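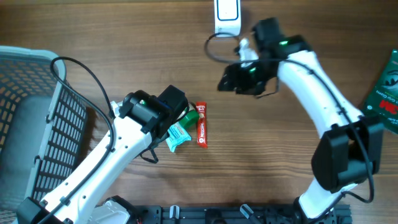

Ebere Oyewole
机の上の小物をかごに入れる。今学期のロボット実習でうちの班がやっているのはそれだけです。親に説明したら「あなたの部屋でやれば」と言われた。進捗を書いていきます。長いです。

左腕がTillo、右腕がOjo。名前をつけたのは班長のSomtochukwuで、由来は教えてくれない。学期の最初に「左アーム」「右アーム」と呼んでいたら、机の向かい側に立っている人と左右が逆になって二度ほど衝突させたので、固有名詞になりました。

お題は7月にNalorbergである学生大会の「片付け部門」。机に小物を散らして、二本の腕で洗濯かごに入れる。入った数と、落とした数と、腕どうしがぶつかった回数で点がつく。持ち時間は14分。人間なら途中でお茶を淹れて戻ってきてもまだ余る時間です。

うちの方針は模倣学習。人間が操作用の腕を握ってお手本を見せて、それをたくさん記録して、モデルに真似させる。つまり私たちの下手さがそのまま教材になる。

最初にお手本を見せたのはOluwaseunで、彼は掴む前に必ず一回ためらう癖がある。学習後のTilloも掴む前にきっちり一回ためらった。全員で無言で画面を見た。

いちおう擁護すると、ためらったあとの成功率は高い。本人はずっとそれを主張している。

かごは机の左寄りに置くことにしている。Tilloの側です。だからTilloは近いものを拾って入れればいい。問題はOjoで、かごまで届かなくはないけれど、届かせるとTilloの真上を横切ることになる。

そこで受け渡しをさせることになった。Ojoが右のものを拾って真ん中へ持ってきて、Tilloが受け取って、かごへ。図に描くと実に賢そうに見える。中間発表のスライドでもここがいちばん反応がよかった。

その図を描いた日から三週間、受け渡しは一度も成功しなかった。

失敗の種類だけは豊富でした。Ojoが放さない。Tilloが来る前にOjoが放す。両方掴んだまま綱引きになる。両方が相手を待って静止する。最後のがいちばんつらい。モーターは唸っているのに何も起きないまま夕方になる。

Ebuka(解析担当)が静止の原因を調べてくれた。お手本の中で、操作する二人が「どうぞ」「いやどうぞ」と目配せしている時間が長すぎたらしい。礼儀正しさを学習させてしまった。

対策として、受け渡しのお手本は二人でやらず、一人が両手に操作用の腕を持つことにした。自分の右手から左手に渡すだけなので遠慮がない。どうして最初からこうしなかったのかという質問は、中間発表で先生からもいただきました。

小物の話。大会の規定では「日用品および食品包装」としか書いていない。本番で何が出るかは当日まで分からない。なので練習用は各自の鞄から供出。うちの班の食生活がそのままデータセットになっている。

スティックコーヒーの袋、薄い。机に寝るとぴったり張りつく。爪の先で端を起こしてからつまむのが正解なんだけど、人間がやってもけっこう難しい。操作用の腕ごしだとさらに難しい。お手本係の眉間のしわだけが学習されなくてよかった。

ネスカフェの赤はカメラ的には大変ありがたいです。木の机の上でよく目立つ。問題は目立つことと掴めることがまったく別の話だという点で、Tilloは袋の正しい位置に正しく爪を下ろし、正しく何も持たずに上がってくる。

そのまま堂々とかごの上まで運んで、堂々と放す。何も持っていないのに。放したあとのホームポジションへの戻り方まで自信に満ちている。面接のときに見習いたい。

お菓子の包みはもっと嫌です。くしゃっとなるたびに形が違う。同じ包みを拾うのに毎回別の物体だと思われている節がある。Oluwaseunが「形が毎回違うのは我々の目標も同じだ」と言っていて、疲れているんだと思う。

円筒のもの。蓋とか小さい容器とか。立っていればいちばん簡単。爪で挟むだけ。倒れた瞬間に転がる。転がったものを腕が追いかけ、追いかけた爪が当たってさらに転がる。机の端まで行くと、待機している誰かが手で受ける。この役が班でいちばん反射神経を鍛えられる。

大会では手で受けたら減点です。知っています。

「待機して受ける係」はMusa。本来の担当は機構設計。レールの固定を全部やり直してくれた恩人なのに、記録係のノートには名前の横に「捕手」と書いてある。

そのレールの話もしておきたい。誰も興味ないと思うけど私は二週間これをやった。

最初、腕の根元は机に直接クランプで留めていた。しばらく動かすと土台がほんの少しずれる。ほんの少しというのが曲者で、見ても分からない。でも昨日まで掴めていた位置に爪が来ない。

モデルが悪いと思って学習をやり直した。変わらない。照明が悪いと思ってカーテンを閉めた。変わらない。カメラを疑って校正をやり直した。変わらない。Musaが腕の根元を指で押したら動いた。

それで手前に黒いアルミのレールを通して、二本ともそこに固定した。以後ずれていない。この二週間の技術的成果は「ボルトを締めた」です。報告書では「基部剛性の改善」という節になっています。

報告書のこの節だけ図がやたら多いのは、ほかの節にまだ図にできるものがないからです。先生、もし読んでいたら見なかったことにしてください。

ケーブルについて。アームの動画を見るとみんな腕を見るけど、やってる側はケーブルばかり見ている。余裕がないと手首を回したときに突っ張る。余裕があると垂れて机の上のものを払う。ちょうどいい長さというのは、その日の動作に対してだけ存在する。

一度、Ojoの動作がやけに上手くなったと喜んでいたら、垂れたケーブルが小物を真ん中に寄せていただけだった。あのときの動画は班内で「受け渡し成功(参考記録)」という名前で保存されている。

データの話。ここまでに記録したお手本が214本。Ebukaが全部見直して、使えると判断したのが158本。残りは「保留」というフォルダに入っている。保留と言っているが、戻ってきたものはない。

落ちた理由の欄が面白いので少し引用します。「途中で諦めている」「操作者がくしゃみ」「成功しているが二度とできない動き」「開始前に終わっている」。

「開始前に終わっている」は哲学ではなくて、録画ボタンを押し忘れたまま片付けを終え、気づいて押し、きれいな机を撮って終わったやつです。操作者は私。

Ebukaは容赦がない。私の自信作も「速いが雑」で落とされた。抗議したら、その動画を半分の速度で再生して、爪がかごの縁をこすっているところで止めて、黙ってこちらを見た。取り下げました。

かごの縁は本当に敵。人間は何も考えずに越えるのに、腕は律儀に最短距離を行こうとして縁にぶつかる。ぶつかるとかごが動く。かごが動くと次の投入位置がずれる。大会規定ではかごの固定は不可。読んだとき全員で声が出た。

重りを底に入れるのは可、という一文をSomtochukwuが見つけた。規定の末尾の付録にあった。何を入れるか議論して、いまは教科書を入れる案が優勢です。やっと開く機会ができた。開かないけど。

ちなみに洗濯かごは側面が穴だらけなので、向こう側の机が透けて見える。初期のモデルはこれを「机の続き」だと思ったのか、穴の向こうに手を伸ばそうとしていた。内側に板を当てたらだいぶましになった。見た目は悪い。点数に見た目の項目はない。確認済み。

途中で一回、全部やめて吸盤にする案が出た。平たい袋には強い。お菓子の包みにも、たぶん強い。円筒には弱い。調べたら手先の交換は申請締切を過ぎていた。議論は録音時間で一時間半、結論は「締切を過ぎている」。先に締切を調べる人が班に必要だと分かった。

以後それは私の担当になった。言い出した者がやる方式。

参加は9チームだそうです。前回優勝の班の動画を見た。受け渡しなんかしていない。右の腕が小物を机の上でずるずる左に押しやって、左の腕が拾う。押すだけ。綱引きも譲り合いもない。

見終わったあと、Musaがぽつりと「押せばよかったのか」と言った。三週間ぶんの沈黙があった。

で、試しました。押す動作のお手本を録った。これがまたすぐ覚える。Ojoは持つより押すほうが性に合っているらしく、実にのびのびと押す。押しすぎて左の端から落ちる。Musaが捕る。

木の机は木目の向きに沿って滑りやすい気がする、という説をOluwaseunが唱えている。うちの机は木目が横向きで、つまり押す方向と同じ。検証のために机の向きを変えようとして、腕が二本とも固定されていることを思い出して解散した。

現在の作戦。円筒は受け渡し、袋と包みは押す。円筒は押すと転がるし、袋は受け渡すとどちらが持っているのか両者とも分からなくなるので。切り替えはモデル任せ。任せた結果、たまに円筒を押してから慌てて掴みに行く。慌ててというのは私の主観です。

昨夜20時すぎ、初めて最初から最後まで人の手なしで通った。机の上のものが全部かごに入った。受け渡しも一回あった。Ojoが放して、Tilloが持っていて、どちらも落とさなかった。

歓声を上げたら隣の部屋から苦情が来た。隣はTovatthorpeの合唱サークルです。合唱サークルに、うるさいと言われた。

もちろん続けてもう一回やったら、Tilloが袋の上の何もないところを掴んで、堂々とかごに入れました。

録画は一回目のほうを提出します。提出動画は無編集一発撮りなら何回目のものでもいい、と規定にある。これも付録にあった。付録はいいぞ。

(追記)緑のランプは何ですかという質問が来たので。通信が生きている印です。うちの班では「機嫌」と呼ばれていて、点いていれば機嫌がいい。点いていても動かないことはある。人間と同じ扱いをしています。

(追記)操作用の腕の感触について。軽いです。重さが返ってこないので、掴めたかどうかは目で見るしかない。慣れるまでは全員が力いっぱい握っていた。Somtochukwuは翌日ペンが持てず、出席票に判読不能な何かを書いた。

(追記)コードは公開しますかという質問。大会が終わったらします。いまは変数名がひどい。handover_final、handover_final2、handover_final_ebuka、oshite_mita。最後のがいちばん動く。

(追記)「小物を置く位置は毎回同じですか」と鋭い質問。最初は同じでした。そのせいで、何も置いていない机に対しても完璧に拾う動作をするようになった。今はサイコロで決めています。サイコロも一度片付けられた。かごの底から出てきた。

サイコロは学習に入れていないので、未知物体への汎化ということで報告書に一行書きました。先生の赤字は「偶然では」。はい。

次は本番用の照明で試します。体育館らしいので、天井の光が高いところから来て影が薄くなるはず。いまの部屋の影に頼っている部分がどれだけあるのか、考えたくないので考えるのはEbukaに任せた。

とりあえず今日は録り直しです。押しすぎないお手本を録る。Musaは左端に立っています。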